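Varnis Handheld Gripper Pair, for recording demonstrations

If you've been wanting to teach a learning system the little jobs people do with their hands, and you'd like to gather the examples at an ordinary table, the Varnis pair is a lovely place to start. You hold one gripper in each hand and simply do the task, and every open and close is logged along with the view from the camera on each tool. Our friends at Flumside have been using theirs on tableware and glass, the kind of slippery, see-through things that give a vision model such trouble.

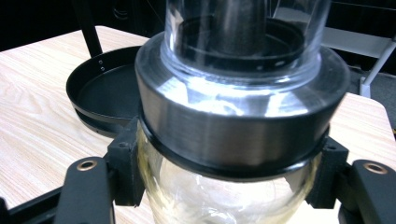
We do suggest going slowly with your first batch. Choose one task, do it the same way until it feels natural, and then start moving the pieces to new spots so the model doesn't just memorize the table (they will, if you let them!). The Oltutwood software saves each take as its own episode, and you can toss a bad one with a single key.

Before each session, run the open-and-close check over a clear patch of table.
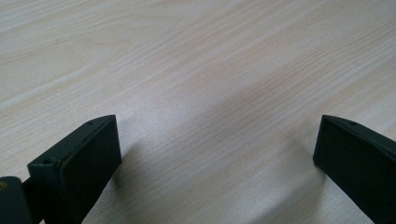
Fingers open over a bare tabletop.

In the box: 2 grippers, 2 cables, 4 spare finger pads and a printed setup guide. Part number 1937. A head camera is sold separately, and we're fond of adding one, as it catches both hands and the whole work area together.

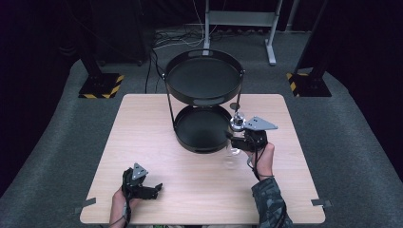 Başaran wrote to us that the wider view made sorting episodes much quicker, and that two-handed tasks were hard to label without it. Orders placed now ship in September.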